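Gripper night again, with towels

Quick one, typing this on the bus. I said I'd write up the finger comparison properly and I haven't, so notes as they come. Thursday, both arms on the rail, pink towel, started after tea and went on far too long.

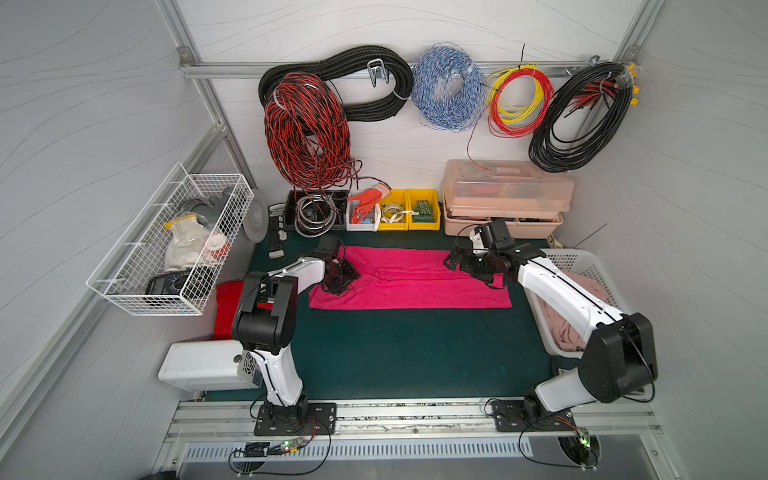
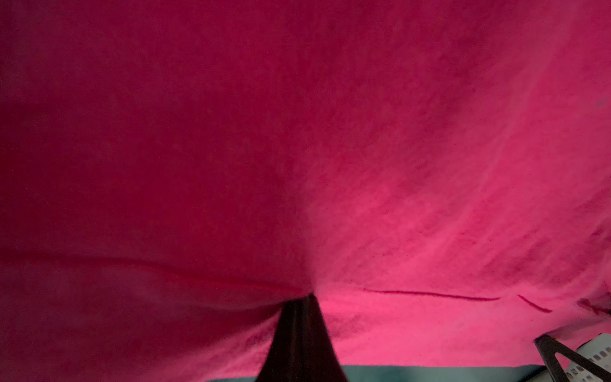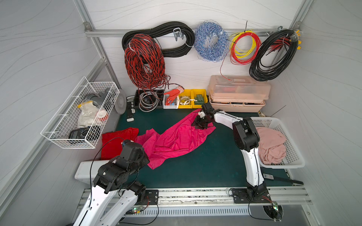
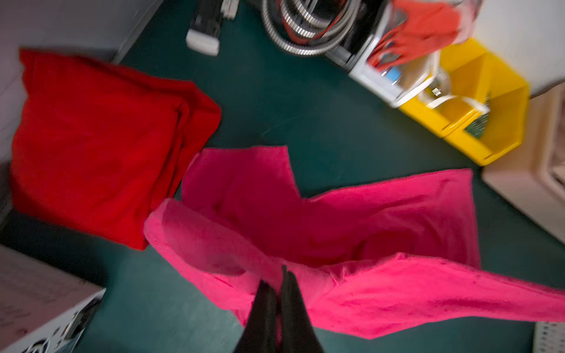

Fisdale Makers, Robotics Group (Two-Arm Bench)

Right. So the question was whether the Trilenix fingers are worth the money over the ones Cathal prints for us. Short answer, for cloth, a bit. For anything hard, no, keep the printed ones.

Longer answer. Towels are horrible. Lying flat there's nothing to get hold of, you have to push down and pinch and hope you get a fold. The printed fingers are too round at the end, they skate. Trilenix ones come to a thinner tip and bite sooner, but they also bite too much, and twice I had to stop everything and pick fluff out. Maeve thinks a strip of rubber tape on ours would get us most of the way there. She's probably right, she usualy is, and it costs nothing.

What did make a difference was closing speed. Slowed it right down to 40 per cent and the missed pinches dropped with both sets. Should have tried that first!! Would have saved an hour of swapping screws. The screws by the way are a pain, tiny, and one is somewhere in the hall carpet now.

Cameras. Wrist one is great for seeing where the fingertip is going, until the towel comes up, and then you get a screen full of pink and that's your lot. Very pretty, no use. The fixed view is dull but you can always tell what both arms are at. Orestis wants to drop the wrist view altogether to save on bandwidth and I say no, the last bit before the pinch is the bit I care about. We argued. Both stay for now.

Controllers, not much to report. The old board and the new one feel the same to me on a single arm. With two going, the old one stutters. Kári timed it with his script and got a worst gap of 226 milliseconds, which explains the jerky pulls. New board it is then, once we have a second one.

Log says 1,423 pinches since we started counting, all fingers, all cloths. Noreen has the spreadsheet, ask her, don't ask me, I broke the formulas last time.

Stuff to do before next time:
rubber tape on the printed tips
6 more of the small screws, at least
try a thicker towel, and a tea towel as a thin one
shorter cable on the left arm if anyone has one
ring Ó Dubhghaill about the spare motor (still)

Somebody asked in the comments if the Trilenix set fits the older arms. It does but you need the adaptor plate, and the holes on mine were a hair off so I had to file them. Ten minutes with a round file, grand after that. Cathal is drawing up a plate we can print insted, I'll put the link up when it's there.

This is my stop, the force readings can go in the next post.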